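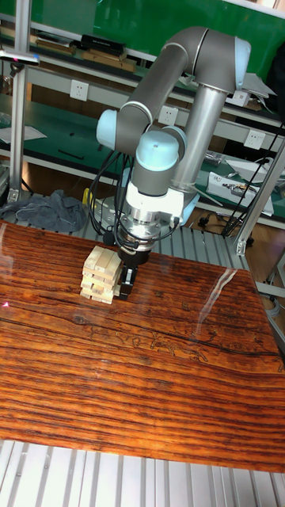

Our group's question for the materials unit was a modest one: why does a block tower fall when it does, and can anybody see it coming? We picked plain unfinished blocks because they were cheap and because Ruoxi Duan refused to sand anything. The layers alternate in direction, and several block ends stick out a little past their neighbors, so the outline is never quite straight. Our plan called this "natural variation." Our adviser at Brendodcombe called it sloppy stacking. Both terms appear in our notes.

We logged 124 pulls in August, in sets of 10. Each entry has the layer, the side, and a guess, made beforehand, about whether the tower would stand. Up to 35 of those guesses may have been written down a bit after the fact, and we have marked them with a question mark. 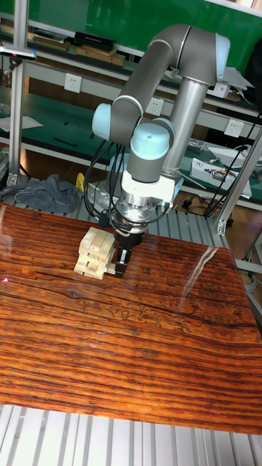
The guesses were worst for the lower layers. A block near the bottom can be carrying almost everything or almost nothing, depending on tiny differences in thickness, and we had no good way to tell which by eye. We threw out 7 entries where the table got bumped. Ruoxi maintains that two of those bumps were hers and the rest were mine.

Next term we would measure every block before stacking it, and agree on what "leaning" means before arguing about it.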